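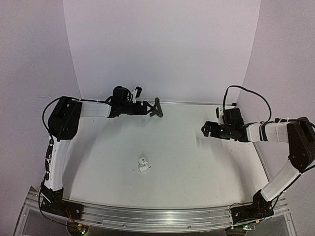

## About Retamal

Hi, and thanks for stopping by! Retamal is a small shop that builds work surfaces and the walled bays that go around them. White tops, pale panels, metal rail along the front edge. We've been at it long enough to have strong opinions about all of those, and I'll try to keep a lid on them (no promises).

I started out making plain benches for repair shops. One of my first customers, a little outfit called Tadix, kept losing small parts off the back of theirs, so I put a panel behind it. Then they wanted sides. I went home that night and drew up a bench with three walls and an open front, and I've been making versions of it ever since – 387 of them as of 1 Jul 2023, if you go by the order book.

### What we make

Our main model is the Hurneo. It's a white top with a wall at the back and one on each side, all in the same soft shade. People ask for bright white walls all the time and I nearly always talk them out of it! White on white is tiring to look at by mid-afternoon, and you can't tell where the top stops.

The Drellenance is the bigger one, 59 inches across, and we only build it to order. Give us some notice in July, when half the shop is at the lake.

### Looking after it

Wipe the top with a damp cloth and a drop of dish soap. Skip the gritty cleaners, please. Walls do pick up a scuff now and then, and a soft pencil eraser takes care of most of them (try it in a corner first). Check the rail fasteners every couple of months and snug up anything that has worked loose.

### Come see us

We're at 735 Orchard Road, through the green door, with parking around the side. Bring your measurements, and measure the doorway too – I've had to take two benches apart in a hallway and I'd love not to do a third. Coffee's usually on until noon.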